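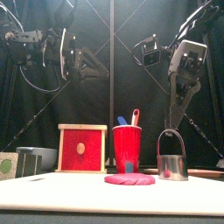 Play dough and the tool cup, with the pail on the right.

Thread on the play dough and pretend kitchen stuff, for anyone setting up a table like it. December 2018 prices where I remember them.

**2/** Start with the cup. One red plastic cup holds the long tools. I used to lay them flat in a drawer and the kids dumped the whole drawer out to find one spatula. Standing up, they get picked one at a time.

**3/** A small metal pail with a handle is good for scraps. Dried bits go in there and stay out of the fresh dough. Mine came in a pack of 2 from Nistby and the other one holds crayons.

**4/** Dough recipe, since Moushumi Dissanayake asked: 2 cups flour, 1 cup salt, 2 tablespoons oil, 2 tablespoons cream of tartar, 2 cups boiling water, food coloring. Adult does the water. Knead when it's cool enough to touch. Makes more than 700 grams.

**5/** Pink gets picked first at my house. I make one color per batch now. Mixed colors go brown by the second day.

**6/** For cutting shapes, a plain metal ring works better than the plastic cutters from the Girkside set. The plastic ones have a thick edge and the dough sticks in the corners. Press straight down, small twist, lift. 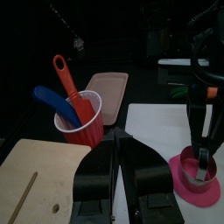 Réjean Kowalchuk: Do the rings rust? The dough is half salt. Ours got spots after a month.

**7/** @Réjean mine are stainless and I haven't had rust, but I rinse and dry them the same day. A tin one I left in the sink overnight in May did spot. I threw it out.

**8/** Cutting boards: keep a separate one for dough. Salt gets down in the groove and it takes a toothpick to get it out. Don't soak a wooden board.

**9/** Storage. Zip bag with the air pressed out, then a lidded tub. 12 weeks is the longest I've kept a batch. If it smells off, toss it.

**10/** Next batch is green. I'm out of cream of tartar so that will be after I get to the store.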